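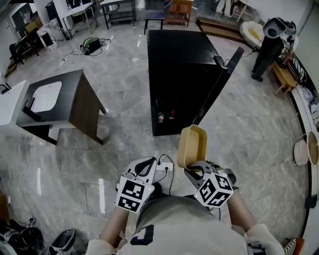

Prosstead v Drirnley, cup final thread

touchline_ted
1159 through the gate and I think 700 of them were stood in front of me. Still, 2-1. I'll take it.

Auður Arnardóttir
Never a penalty. He fell over his own bootlaces.

touchline_ted
The ref was nearer than you — he was nearer than anyone, having spent 70 minutes in the centre circle.
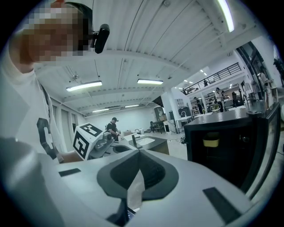 mudlark96
Penalty all day long. What worries me is Ditasden away next, with no left back and a keeper who treats crosses as a rumour.

Auður Arnardóttir
Play Þorgeirsson at left back, then. He's wasted on the bench.

touchline_ted
He's slower than the tea queue. Coach leaves at nine, bring change.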